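My September walk-through: the rental laundry room and kitchen, with comments

I do this one twice a year at the Pamerell flat, once before the heating goes on and once when it goes off again. Ilze Juška asked me for my list because she's just taken over a two-bedroom place of her own, so I typed it up properly, and then of course I couldn't stop adding comments. Sorry, Ilze! Mark each line OK, FIX or CALL, and write something next to anything that isn't OK. I used to only tick boxes and six months later I had no clue what I'd been looking at.

SMOKE AND CO ALARMS
[ OK ] Hall alarm, test button. Loud. The neighbor's dog agrees.
[ FIX ] Kitchen alarm, test button. Chirped once and gave up. New battery went in, try again before the tenants are back.
[ OK ] CO alarm by the boiler. Check the replace-by date on the back, not just the button. A beep only tells you the beeper works.

DRYER
[ OK ] Lint screen out, cleaned, back in. Rinse it under the tap too. If water sits on the mesh, dryer sheets have coated it and it wants a scrub with dish soap and an old toothbrush.
[ FIX ] Vent hose. Kinked behind the machine where someone shoved it back too hard. I pulled it out and straightened it, but it's the thin foil kind and I want it swapped for rigid pipe. Normunds Sepp says he has a length left over from his own place (he's been saying so since spring).
[ OK ] Outside flap opens when the dryer runs and closes when it stops.
[ CALL ] Plug slightly warm after a full cycle. Probably nothing, but I'm not guessing with a dryer plug. Aigars Rebane is coming to look at the outlet.

TOWELS AND CLEANING CLOTHS
[ OK ] Oily rags kept out of the laundry. This is the one I nag about most. Anything that's had linseed oil or wood finish on it can heat up all by itself in a heap, and washing doesn't always get the oil out, so it never goes in the dryer. Lay it flat outside until it's stiff, then bin it.
[ OK ] Kitchen cloths on the hook, away from the burners.
[ FIX ] Spare cloths stored on top of the boiler cupboard. Moved them. They'll be back up there by Christmas, I know it.
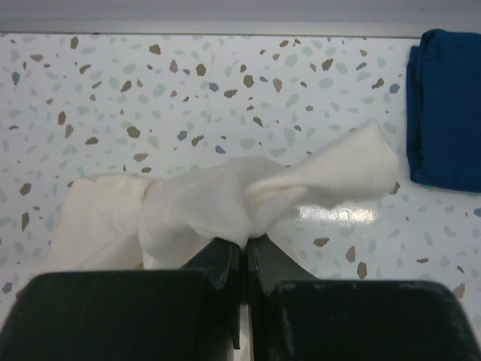
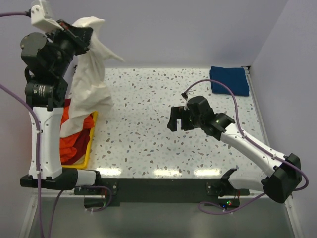 WASHING MACHINE
[ OK ] Supply hoses, no bulges, no green crust at the fittings. Run your fingers all the way round, you'll feel a drip sooner than you'll see one.
[ FIX ] Rear left foot not touching the floor. Two turns with the wrench and it stopped walking. I've marked it FIX anyway so I remember to look again in spring.
[ OK ] Shutoff valve turns. I close and open it every time, a valve that never moves is a valve that won't move when you need it.
[ OK ] Drain filter. 65 cents in coins and one hair clip. Put a shallow tray under it first, please learn from my socks.

KITCHEN
[ OK ] Extinguisher needle in the green, pin and seal in place, bracket tight.
[ OK ] Fire blanket by the door and not over the stove, where you'd have to reach across the fire to get it.
[ FIX ] Range hood filter. Disgusting. Soaked it in hot water and washing soda and it still needs a second go.
[ CALL ] GFCI outlet left of the sink trips on the test button but the reset feels mushy. Adding it to Aigars's list while he's here.

STAIRS AND WAY OUT
[ OK ] Handrail solid at both ends.
[ FIX ] Bicycle on the landing again. I left a note. A polite one!
[ OK ] Front door opens from inside without a key.

That's 2 calls and more fixes than I'd like, but the spring list was longer. Nataša Georgiou wrote to me last time asking why I don't check the attic. There's a hatch, and I'm not allowed a key to it, so that one belongs to the building manager.

Last updated: September

Recent lists
Boiler and radiators, before the first cold night
What I keep in the under-sink box
Balcony checklist, with too many comments
Moving-out inspection: what I photograph and why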